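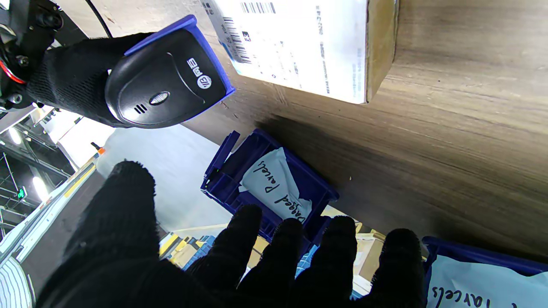

Scanner hand and gloved left hand at the sorting table

Section 7: Running the parcel demo for visitors

1. Keep visitors behind the floor line on the Yook side of the hall.
2. Place one carton on the table with the label facing the scanner hand.
3. Check that both knit gloves are pulled down fully over the fingers.
4. Select Bolia Demo and press Start.

CAUTION: Do not reach over the table while the arms are powered.

5. If a label is torn or peeling, stop the run and enter the parcel by hand.

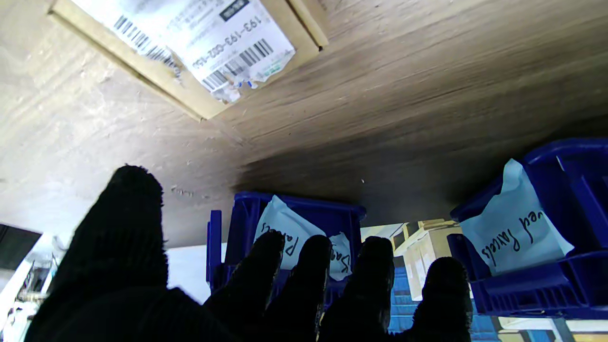 6. Check that the handwritten bin signs face out.
7. Press Stop after 3 parcels and let the next group in.

Related items
Drurkness open day checklist
Stosdale hall floor plan
Replacing gloves

This site uses cookies. Accept / Settings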